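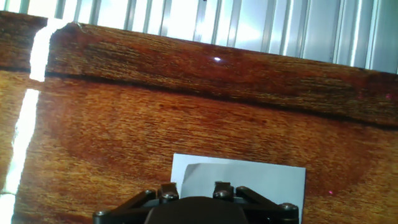

Red-brown gloss, with a few small chips or scratches along the rim.

What's Been Keeping Me Busy: Index Cards!

April 9, 2022

Hello again, everybody. I promised last time I'd write about the spring swap, and I will (scroll down, it's at the bottom), but first I have to tell you about the card thing, because three of you have already asked me about it at the post office and I did a terrible job of explaining it standing up with a package under my arm.

So. Back in October my phone told me it was full. I went in to clear things out and found 3,766 pictures on there, and a shocking number of them were pictures of writing. Recipes out of magazines. The back of a paint can. The hours of the hardware store in Mastville, from before they changed the hours. A note from my sister with her dentist's name on it, photographed sideways. I had been saving all of it for years and had never once been able to find a single piece when I wanted it. I'd stand in the kitchen scrolling past birthday parties trying to get to a bean soup.

My mother ran a whole house out of a tin box of cards. Soup, stain removal, who gave what for the wedding, how to bleed the radiators. I used to think it was a little sad, all that tiny handwriting. Now I'd give a lot to have that box back! It went in a yard sale the year we cleared her place, and I'm sure I'm the one who put the sticker on it.

Anyway, I went over to Maruyama, the stationery shop next to the shoe repair, and bought a pack of plain cards and a box to keep them in. Tomomi Honda was at the counter and talked me out of the lined ones. She says lines make people write small and fill up the whole card, and a blank card makes you stop when you've said the thing. I was doubtful, but I've tried both now and I'm with her. She also tried to sell me a set of colored tabs and I held firm for a good two weeks before I went back for them.

How I do it

One card, one thing. That's the whole rule, and I break it all the time. The name of the thing goes at the top left in capital letters, and the date I wrote it goes in the bottom corner, small. Nothing on the back. If I need the back, then it was two things all along, and I get a second card.

I have nine tabs at the moment. Food takes up the most room, no surprise. Then House, Garden, People, Car, Money, Books, Health and Odds. Odds is my favorite and I'm not sorry. It's got the words to the second verse of a song my grandfather sang, and the trick for getting a stuck ring off, and the name of a pie place we passed on the way to the lake and have never been back to.

The People tab is the one I'd tell you to start with if you only do one. I put down birthdays, kids' names, what they can't eat, and what I gave them last time so I don't give them another candle. I felt funny about it at first (like I was keeping files on my friends) but then a neighbor's granddaughter came by and I knew she'd be starting college, and her face just lit up. A card did that. My own memory certainly wasn't going to. 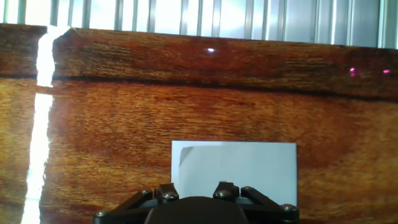 Writing the cards out is slower than taking a picture, and I've come around to thinking the slow part is where it does me good. I copied out my aunt's pickle recipe in the winter and for the first time noticed she has you salt the cucumbers twice. I'd been making it wrong for most of my life! It helps to have a clear spot to do it in, too. I like one white card lying on shiny reddish-brown wood with good strong light coming in, where it shows up so plainly that I can't wander off and pretend I didn't see it. On my kitchen counter a card is gone in a minute, under the mail or stuck to the jam. So I've started clearing a place before I sit down, and the writing goes faster.

Pens matter more than I expected. Gel pens smear on the smoother cards, and I'm left-handed, so I spent a month with a gray pinky. A regular ballpoint is fine. I've got a Nuvex one that came free with something, and it has outlasted two pens I paid real money for. Pencil is good for anything that's going to change, like phone numbers and what I owe the piano tuner.

As for the box, mine is a Tevberg, the plain one with the hinged lid, and it's all right. The lid doesn't stay up on its own and I have to prop it against the toaster. If you've got an old shoebox the right width, start with that and see if you stick with it before you spend anything. A friend of mine uses a loaf pan. She says it fits perfectly and she never liked baking bread.

What I don't put on cards: passwords, anything I'm mad about, and anything longer than I can say in one breath. Long things go in the blue binder, which is a separate mess for a separate newsletter.

And I haven't given up the phone. I still use it for the grocery list, since it's going in my purse anyhow, and I still take pictures of paint cans. The difference is that on Sunday night I sit down with a cup of tea and go back through the week's pictures, and whatever I really want to keep gets copied out, and then I delete the picture. Some weeks it's one card. One week it was 14, but that was the week I had the plumber and my cousin in the house at the same time, and they both had a lot of advice. 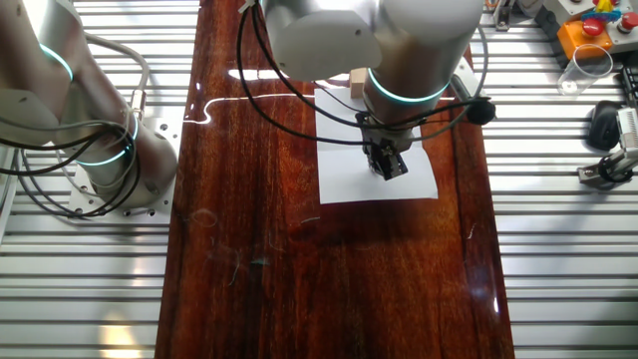 The Spring Swap

All right, the swap. We had 37 people come through the door, which for a drizzly morning was lovely — and the soup held out, barely. Seedlings went first, as always. The tomato table was bare before I'd got my coat off, so if you're bringing starts next time, please bring more tomatoes and fewer zucchini. I say this with love. I have taken home zucchini three years in a row.

Books were slower, and there are two boxes of paperbacks left over that I'm storing in my hall. They're mostly mysteries, with one very large history of canals. Come and get them any afternoon, just knock loudly because the bell is out again.

Whoever left the green casserole dish with the glass lid, I have it, and it's washed. And to whoever took home my good ladle by mistake, no hard feelings, but I'd love to see it again. I've made a card for it under Odds.

Next month I'll have the rhubarb bars for those who asked, copied out properly this time with the oven temperature included.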